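How to Fold a Flannel Shirt (and What a Robot Has to Get Right to Do It)

Folding was the chore I wanted gone first when I started following home robots, and I still do mine by hand. But learning the machine's way has made my own piles a good deal neater, so I thought I'd write it out for both kinds of reader!

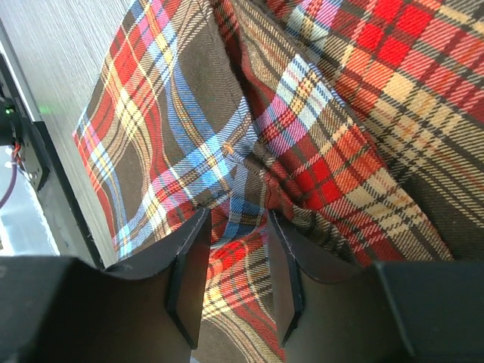
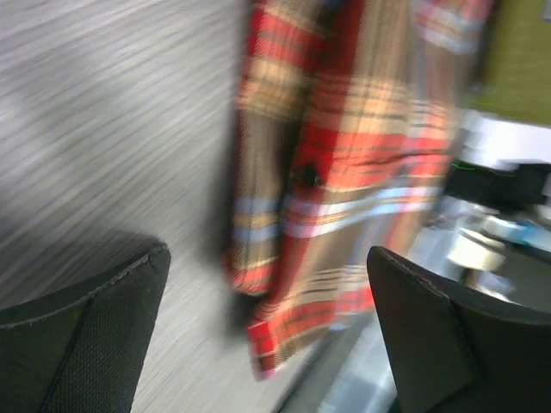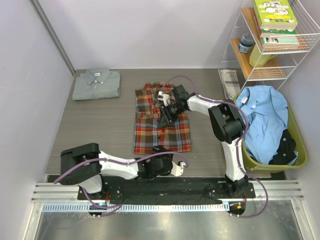 Start with a clear patch of table and do up 2 buttons, the collar one and one near the middle. Lay the shirt face down, smooth it from the centre outwards, and bring each sleeve in across the back. Fold the sides in, then the hem up to the collar.

For an arm with two fingers, every one of those steps needs a decision. Cloth never lands the same way twice, so it has to find an edge, pinch one layer (my own fingers miss this one too, when I'm tired), and then keep the fabric from sliding while the other arm does its bit. If you're programming your own, practise on a tea towel before you go near sleeves, and keep your speeds low.

So can it do the washing yet? A tidy stack from flat shirts, I'd say we're getting close. A full basket, all tangled up and inside out, I'd still give to a person with a cup of tea and the radio on. I'll come back to this in September, with socks.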